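Kongkaew: a small dataset of grocery receipts and the names shops give to things

Version 3, September 2020
Maintained by Prasert Bunnag and Benedetta Zanetti

What you get

Kongkaew is a pile of typed-up grocery receipts, with each line matched to a plain name for the thing that was bought. Shops have 18 characters to describe a product and they use them badly. "CHS SLC MLD YL" is sliced mild yellow cheese. "BRD" is bread in one store and a bird feeder in another. If you have ever wanted a program to sort your spending into categories and watched it file cat litter under breakfast, you know why we started.

The receipts come from our own kitchens and those of patient friends. Everything was typed by hand, which explains the spelling of "zuccini" in the early files. We left it in after two people built tests that depend on it.

Files

receipts.csv has one row per printed line.
names.csv has the plain names, one per product.
shops.csv has the shops, with their real names swapped for numbers.
arguments.txt is a record of disagreements. It is longer than names.csv.

Columns in receipts.csv

receipt_id: a number. Gaps are normal.
line: the text as printed, capitals and all.
price: in the currency of the shop, no conversion.
plain_name: what we decided it was.
sure: yes, no, or urs. The last means Urs Ruchti decided and would not discuss it.
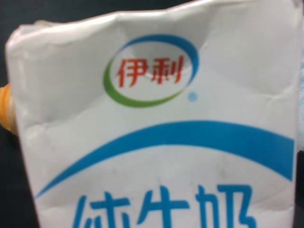

Plain names follow the product and then the package, in that order, and only where the package changes what a shopper would call the thing. Eggs are eggs. Dairy gave us the most trouble. Our first list had "milk, carton" and "milk, bottle" and stopped there, a list plainly drawn up by people who had looked in one refrigerator. A soft plastic pouch of milk with the Yili logo on it fits neither, so "milk, pouch" is now its own name, and brands stay out of the plain name altogether. Ekkachai Chuensuk wanted "milk, bag" and his case is set out in arguments.txt, at length, under M.

Discounts are printed as separate lines with a minus price and usually no hint of what they belong to. We attach them to the line before. This is wrong often enough that you should not use Kongkaew to study discounts.

Splits

Train, dev and test are divided by shop, so no shop turns up in more than one of them. There are 20 shops in all: 14 in train, 3 in dev and 3 in test. Version 2 divided by receipt, and everyone's scores were wonderful. We miss those scores.

Known problems

Shop 17 prints the weight where other shops print the price. We fixed the rows we noticed.

Receipts from December lean heavily toward nuts, candles and regret.

Handwritten market slips are not included. Amnuay Rattanakul has a shoebox of them and is open to offers of help — or of a better shoebox.

Tools

The matching script is called Ruleo and lives in the tools folder. It needs Python 3 and nothing else. Run it from the top folder or it will write its output somewhere surprising. The older script, Hondside, is kept so that version 1 results can be repeated. Please don't use it for anything new.

License and fixes

Free to use and change, as long as you credit the project. Send corrections as a changed row plus a sentence on why. Corrections to Urs's rows go to Urs.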